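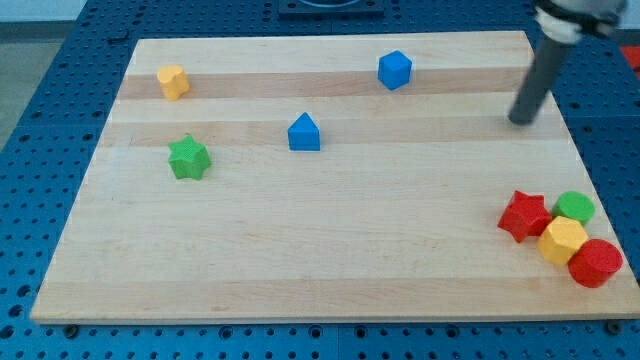

Re: Bracket pitch on mixed-height shelving runs

Replying below the quoted text. I have trimmed the parts that concern invoicing.

> We are fitting out the back room of the Zundau branch, one long
> wall, and want to reuse the Murnell uprights that came out of the
> old stockroom. The new shelves are from Tonuteo. The Tonuteo sheet
> says their brackets fit "most twin-slot uprights." Two questions.
> First, do they fit Murnell? Second, the wall is plasterboard on
> steel studs and the studs do not line up with where we want the
> uprights. Is it acceptable to use hollow-wall anchors for the
> uprights that miss a stud?
>
> Load will be boxed paper on the lower shelves and light goods
> above. We would like to keep the tall bay at the door end for
> upright cartons.

First question. The Tonuteo brackets go into the older Murnell uprights but not into the later ones. The slot spacing is the same on both. The difference is slot width. Murnell narrowed the slot when they changed the coating, and the Tonuteo hook is too thick to seat fully in the narrow version. It will go in far enough to look right and will hold an empty shelf. Under load the bracket tips forward, because only the top hook is bearing.

To tell which uprights you have, look at the bottom end. The older type has a square cut and a single screw hole centered below the last slot. The later type has a folded tab. If you have a mix, sort them before anything goes on the wall and do not put both types in one run. A bracket that seats fully in one upright and partly in the next leaves the shelf out of level front to back, and packing it with washers does not cure it.

Check for seating is simple. Push the bracket in, tap it down with a rubber mallet, and try to slide a strip of ordinary printer paper between the lower hook and the back of the slot. If the paper goes in, the bracket is not home. Do this on a few slots at different heights, as used uprights are often spread where a heavy shelf sat for years. Reject any upright where the slot edge has lifted.

Second question. No, not for boxed paper. The anchor ratings printed on the packet are for a straight downward pull on a fitting that sits close to the wall. A deep shelf puts most of its load well out from the wall, and the top fixing of the upright sees that as a pull outward. Plasterboard is poor at this. We have had one run come down in our own building that was fixed this way, and it held for most of a year first.

There are three ways around it, in the order I would try them:

1. Move the uprights to the studs. The shelves do not care where the uprights are as long as the gaps are within the maker's limit and the overhang at each end is short. An uneven layout looks odd when empty and cannot be seen once the shelves are loaded.

2. Fit a horizontal rail along the top, fixed to every stud, and hang the uprights from it. The rail takes the weight and the lower fixings only stop the uprights from moving sideways. Hollow-wall anchors are fine for those lower fixings. Check that the uprights have a hanging notch. The older Murnell type does. I do not recall whether every length of the later type does.

3. Fix a timber or plywood backing sheet to the studs and fix the uprights to that. It costs the most and takes space off the aisle, but it lets you put uprights anywhere and change your mind later.

For a back room with one long wall I would go with the rail.

On load. The Tonuteo sheet gives 30 kg per bracket pair for the shallow bracket and does not make it clear whether this applies to the deep one. I would assume it does not and ask them. Boxed paper is heavier than people expect, and lower shelves get filled to the front edge and then stacked. If the paper is going to be there permanently, put it on a floor-standing unit under the bottom wall shelf and take it out of the calculation. You have a total figure of 200 kg for the run in your list. Spread evenly that is reasonable. It will not be spread evenly.

On the tall bay. Uprights in that bay still need their full set of fixings, including the ones in the middle where there is no shelf. It is common to skip these because nothing hangs there. The upright then bows outward between the top and bottom screws when the neighboring bay is loaded, and the first sign is usually brackets on the other side working loose.

Also leave 2 empty slots between the top of the tallest carton and the underside of the shelf above. Cartons get lifted to come out, and if the shelf is tight they knock the bracket up out of its slot. Tonuteo sell a locking clip for this. The clip does not fit the Murnell upright of either type. A cable tie through the slot below the hook does the same job and is easy to inspect.

Shelf boards. If you are reusing boards as well, measure the sag before deciding. Lay the board on two brackets at the spacing you intend to use, load it as it will be loaded, and leave it overnight. Measure at the middle with a straightedge against the front edge. Anything over 7 mm I would put on a third bracket. Turning a sagged board over is fine once. Particle board that has been wet at any time should be thrown out regardless of how flat it is.

The Işık end panels mentioned in the part I trimmed will fit, but they are drilled for a shelf depth slightly less than the Tonuteo deep shelf, so the front edge stands proud of the panel. If the aisle is narrow, order the shallow shelf for the end bay or leave the panel off. People catch their sleeves on it.

Order of work, for whoever is doing the fitting:

Find and mark all studs, top and bottom, and check that the marks line up vertically.
Fix the rail level. Use a long level or a laser, not the ceiling line.
Hang all uprights before fixing any of them at the bottom.
Set one bracket at the same slot number in every upright and lay a straight board across. Adjust now.
Fix the uprights, then brackets, then shelves from the bottom up.

Count slots from the top of the upright. Some of the reused lengths may have been cut down at the bottom to clear a baseboard, and counting from that end will put you out by one.

If someone on the list has the later Murnell uprights with a notch for the rail, please post the length and the finish. It would help to have that in the archive before the September orders go in.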